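Support > Arms and Grippers > Open Tickets > Right gripper freezes open at pick, fault 1553

14 shares | 3 comments

Opened 12/02/2022
Setup: two arms, Clundeo parallel grippers, Peltonen controller, Riser for the task scripts
Site: Multthorpe, back bench
Status: closed, workaround in place

Hi all, me again, and yes it's the right arm again. I'll put everything in one ticket this time so you don't have to chase me through three email threads.

The job is a dull one. There's a dish rack in the middle of the table and a cardboard box right up against it, and the right arm is supposed to reach into the box, pick up the roll of duct tape and hand it over to the rack side. The left arm just waits its turn. We ran this for weeks on the old gripper firmware and I had stopped watching it, which should tell you how boring it was.

After the firmware update the right arm goes into the box fine, gets its fingers down beside the roll, and then freezes with them wide open. The controller throws fault 1553 (the text says "gripper command timeout"), Riser pauses the script, and both arms hold where they are. If I clear the fault and press resume, the fingers snap shut all at once. That second part is why I marked this as a safety matter and not just a nuisance. The first time it happened I was leaning over to straighten the roll! I was quick and nothing got pinched, but I've been hitting the stop button before I reach in ever since, and I've asked everybody else on the bench to do the same.

What I tried, in order:

Restarted the Riser script. Same thing on the first pick.

Power cycled the controller. It ran clean for most of an hour and I got all excited, then 1553 again.

Swapped the tape target, so the arm went for the clear packing tape on the rack instead of the duct tape in the box. No fault at all, and I left it going through my whole lunch. So the gripper can close perfectly well, it just doesn't like doing it in the box.

Turned the approach speed way down. The fault still came, only later.

Dropped the grip force in case the fingers were fighting the cardboard core. No change, and I've put it back.

Both views of the right gripper in the box with the duct tape, wrist camera first and head camera after:

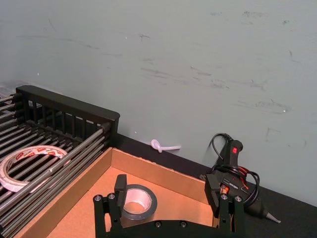
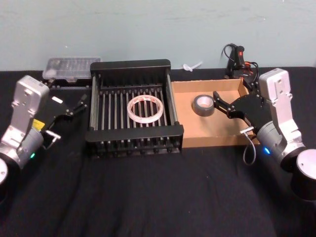
Mirela Lacerda: Thanks for putting it all in one place. A timeout that only shows up in one pose makes me think of the connection before the firmware. Could you pull the gripper log and tell me if packets drop before the close command goes out or after? And please don't use resume on this fault for now. The close command stays in the queue, so the gripper will run it the moment the link comes back. Stop, clear the queue, then home the arm.

OK, log pulled. The drops start before the close command. There's a clean stretch while the arm comes across, then the wrist dips into the box and I lose the link for 1265 milliseconds, and the timeout is set at 400. So that's plenty to trip it. On the picks from the rack there isn't a single drop anywhere.

I then did the thing I should have done first, which was to leave the script off and wiggle the gripper cable by hand (arms stopped, queue cleared, I promise). Wiggling it up near the arm did nothing. Bending it right at the connector under the gripper killed the link every single time. When the wrist goes down into the box the cable has to bend over the front edge, and I think the cardboard pushes it up against the plug just enough.

So why did it start with the update? Mirela dug out the old settings file and the timeout used to be much longer. My guess is that the link was dropping all along and the old firmware just sat there waiting for it to come back. Not my favorite thing to learn about a setup I'd been calling reliable!

What we changed:

New cable on the right gripper, with a clip so the plug doesn't take the strain.

Approach point raised 62 millimeters, so the wrist comes in from higher up and only drops at the end.

Resume is turned off in Riser for fault 1553. You now get a message telling you to clear the queue and home the arm.

The timeout stays at 400. I asked if we could have the long one back, and Mirela said no - she'd like the fault to show up early, and I can't really argue with that.

It has been picking since this morning with no fault. I still have the old cable in a bag if Clundeo wants to cut it open. The left gripper has the same type of plug, so I'd like a spare for that one too, please, whenever the next order goes out in March.

Comments (3)

benchrat: We had the same fault number and it was also the plug. Check the little latch on it, ours looked closed and wasn't.

Tomsk_ish: Does turning off resume affect the other faults, or only this one? I'd hate to home both arms every time someone bumps the table.

Mirela Lacerda: Only 1553. The other faults resume the way they always did. Spare cable is on the March order.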